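Plirura Documentation > Seam and Cutting Line > Operator Manual > Section 4: Setting Up a Cutting Job

Last updated: July

4. Setting Up a Cutting Job

This section covers loading fabric, setting the vacuum bed and running a test cut on the Plirura flatbed cutter. It applies to coated and uncoated woven fabric for seat covers, headliners and side bolsters. Leather and foam-backed material are covered in Section 6.

Complete the daily checks in Section 3 before starting. Only operators signed off at the Bidton plant for this line may change a cutting program.

4.1 Loading the roll

1. Set the main selector to LOAD. The bridge moves to its park position and the blade guard locks.
2. Read the roll ticket and compare the fabric code with the job sheet. If the codes differ, stop and return the roll to the store.
3. Lift the roll onto the cradle with the hoist. The coated side faces down unless the job sheet says otherwise.
4. Close both cradle arms and push in the locking pins.
5. Pull the leading edge through the spreader bars by hand until it passes the red line on the bed.
6. Square the edge against the side fence. Trim it if it is frayed or cut at an angle.

CAUTION: Do not reach over the spreader bars while the selector is at FEED. The bars close without a warning tone.
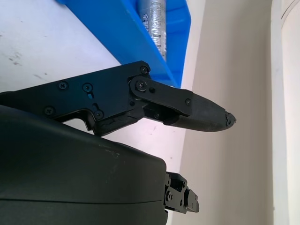
Note: Rolls supplied by Grilia are wound on a narrow core and need the adapter sleeves. Slide one sleeve into each end of the core before lifting. The sleeves are kept on the rack behind the control cabinet.

4.2 Setting the vacuum bed

1. Switch on the vacuum pump and let it run for two minutes before reading the gauge.
2. Lay the cover film over the fabric so that it overlaps every edge.
3. On the BED page, select the zones under the fabric. Leave unused zones closed.
4. Raise the vacuum until the gauge is in the green band.
5. Press lightly on the fabric in each corner. If it slides, check the film for tears and repeat step 4.

A slow drop in the gauge reading usually means a blocked filter. Clean the filter as described in Section 9. A sudden drop points to a split hose or an open zone valve – shut the pump down before looking for the fault.

Fabric that has been stored in an unheated area must be left in the cutting room overnight. Rolls delivered on Friday afternoon may be left on the cradle over the weekend with the pins in and the pump off.

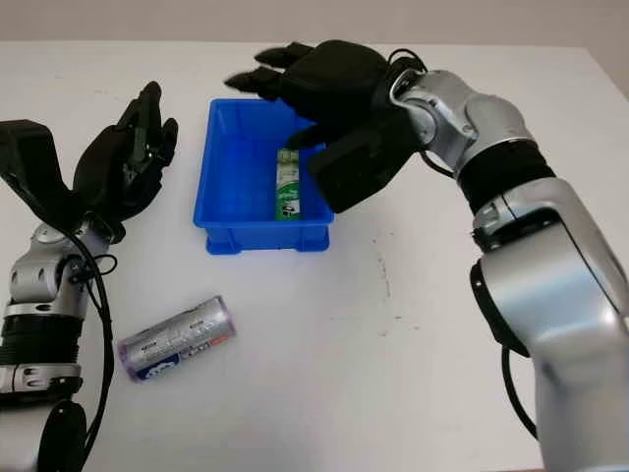 4.3 Loading the cutting program

1. Open the JOB page and scan the barcode on the job sheet.
2. Check that the part name, revision letter and fabric code on the screen match the sheet.
3. Enter the number of plies. The limit for coated fabric is 11. For a single-ply job, turn off ply compensation.
4. Select the blade type. The program will not start if the blade type and fabric code do not match.
5. Press TRACE. The bridge follows the outline of the nest with the blade raised. Watch that the pointer stays on the fabric for the full path.

If the pointer leaves the fabric, press HOLD, move the origin on the JOB page and trace again. Do not shift the fabric with the vacuum on.

CAUTION: A revision letter in brackets marks a program that has not been released. Parts cut from it must be tagged and kept out of the sewing cells.

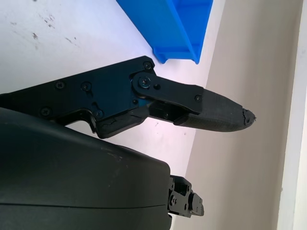 Page 4-7

4.4 Test cut

1. Select TEST on the JOB page and press START. The machine cuts one small square and one notch.
2. Wait for the bridge to park, then lift out the square.
3. Check the edge. Pulled threads mean a dull blade; a melted edge on coated fabric means the blade speed is too high.
4. Measure the square in both directions. Each side must be within the tolerance printed on the job sheet.
5. Record the result in the Mazandarani log screen and press ACCEPT.

If two test cuts in a row fail, change the blade and repeat from step 1. If the next cut also fails, set the selector to OFF and call maintenance.

Note: The test square is scrap. Do not place it with the cut parts.

When the test is accepted, the START lamp turns steady green and the full nest can be run. Go to Section 5.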